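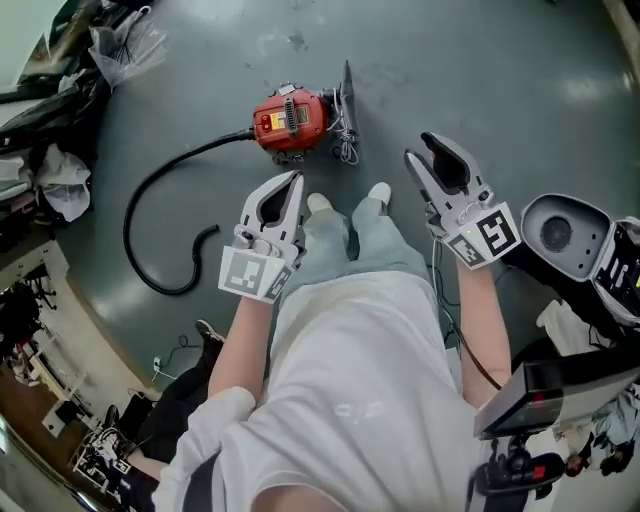

One reader of an earlier version of this article complained that a pose tracker has no business being called a perception system, given that all it perceives is where its own squares have got to. The objection stands, and the term has stayed anyway.

Bresus is a software package for turning demonstrations made with handheld grippers into trajectories a robot arm can attempt. A person holds a gripper in each hand and does a household or workshop job; Bresus recovers the path each gripper followed, estimates how far the jaws were open, and writes out a file for the planner. It is maintained at Getalthorpe, and its name is an acronym whose expansion has been lost, to general relief.

Overview

The package has three stages: marker detection, trajectory smoothing and retargeting. Detection relies on fiducial markers, the black-and-white printed squares fixed to a cube at the base of each gripper. A cube is preferred to a single flat tag on the theory that at least one face will be pointing somewhere useful. In the Getalthorpe recordings this holds for most of a session, and fails with some reliability whenever the demonstrator reaches for anything interesting.

Smoothing fills the gaps. Bresus will interpolate across a dropout of up to 220 milliseconds; beyond that it splits the trajectory in 2 and leaves the halves for a person to look at. Early releases had no such limit and produced graceful, confident arcs that passed through the floor.

Retargeting maps the cleaned path onto a given arm. This stage was written last and is documented least. The manual devotes one paragraph to joint limits and refers the reader to a colour diagram that was never drawn.
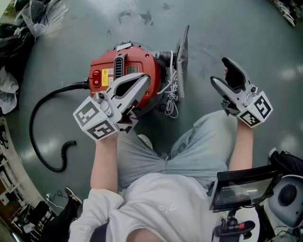
Hoses and cords are the standing difficulty. The Jolton task set, against which most versions of Bresus have been measured, contains 306 demonstrations, and the cleaning-appliance group is where the scores sag. A rigid body can be described by a position and an orientation. A flexible hose can be described by a long argument, and Bresus declines to have it: the software tracks the grippers and records nothing of the object's shape. Whether the arm later grasps the hose or the air beside it is treated as a matter for the planner.

The planner usually paired with it, Stoyanova, takes the opposite view and treats grasp errors as a fault in the incoming data. Both manuals are firm on the point — each cites the other.

Versions

The second release added two-handed synchronization, which earlier users had assumed was already there. The third moved calibration into a separate tool and reduced its 106 configuration settings to a single file, still containing all 106. A graphical viewer followed in June and has since become the most used part of the package, chiefly for working out why the rest of it stopped.

Reception

Users generally praise the detector and are polite about the rest. The most frequent criticism concerns the left and right gripper labels, which are assigned by marker number at start-up. Swapping the cubes produces a valid, well-formed file in which every hand does the other's job, and no warning is issued. The behaviour is listed in the manual under Features.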